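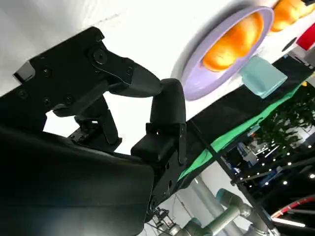

Moving out of state with a full set of dishes - box them or ditch them?

Posted by Noman Qureshi
2018-08-16

Hi all, we're moving in a few weeks and it's 909 miles door to door, which is farther than I've ever hauled anything. My trouble is the kitchen. We have a set of everyday plates from Cetton that I really like, plus a bunch of mismatched bowls and mugs that I could live without. The moving company (Mancuso, if anybody has used them) wants $48 for each kitchen box they pack, and my wife thinks we could do it ourselves for the price of some tape. I packed our last move myself and lost three plates and the lid to a casserole dish, so I'm not very trusted around here. Do I pay up, do it myself, or sell the lot and buy new when we get there? Also, newspaper or no newspaper?

Yasir Swati
Do it yourself! I've moved five times and the only time I had breakage was when I laid the plates flat. Stand them on edge, like records in a crate. Crumple a thick layer of paper in the bottom of the box, wrap every plate on its own, then bundle them in fours and wrap the bundle too. It feels like way too much paper while you're doing it. Keep going anyway, and fill the top until nothing shifts when you give the box a little shake.

Skip the newspaper unless you like washing ink off everything the night you arrive. Plain packing paper is cheap, and dish towels and T-shirts work great for the bowls (you have to move those too). Small boxes only - a big box of plates is a good way to hurt your back and drop the whole thing. Mugs go on the top layer with the handles wrapped first.

One more thing, ask Mancuso what their coverage says about boxes you packed yourself. Mine paid nothing on those. I'd still do it, but you should know before you sign.

matham_mom
sell them. plates are cheap

porchlight48
I'd split it. Give away the mugs and odd bowls now, keep the Cetton plates, and carry that one box in your own car on the floor behind the front seat. We did that when we left Matham in February and everything got there fine, even with a dog riding next to it. Write KITCHEN on all four sides of the box and not only the top, or you'll be eating off paper towels for a week like we did.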